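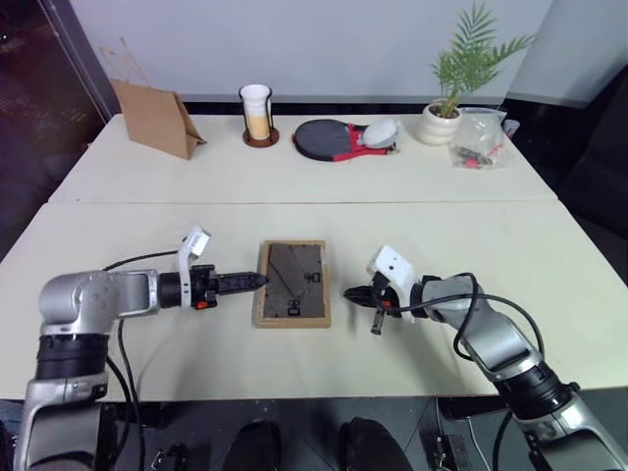 4.2 Shared tables and the length of the lunch hour

When we began our visits to the staff canteens at Allisport and Hekstead, we expected that the food would matter most to how long people stayed, and we were a good way into the interviews before we started to pay proper attention to the furniture. People who ate at small separate tables tended to finish and go, while those who sat at a longer surface lingered and talked -- often with someone from another department whom they hardly knew. A longer surface need not be bought as a single piece, of course. Two rectangular tables set end to end, as in Figure 3, make one long top with only a thin seam across it, and at Hekstead this simple arrangement was the one most of our 24 diarists came to prefer. Several of them wrote very fondly about it, and one, a bookkeeper whom we will call Rangi Henare, told us that she had learned more about the shipping office over soup than in 14 years of memos.

Figure 3. Two tables placed end to end.

We should be careful not to make too much of this. The lunch break at Allisport was fixed at 30 minutes, and no table, however long and friendly, could stretch it. Whitcombe, where the break was left to each team, gave us a gentler picture, and there the late sitters were mainly people who lived alone and were glad of the company. Abugri and Lau found much the same in their earlier study of hospital tea rooms, though they put more weight on noise than we do, and we suspect that their rooms were simply louder than ours. We come back to the matter of noise, and to the diarists who would much sooner have eaten by themselves, in Section 4.3.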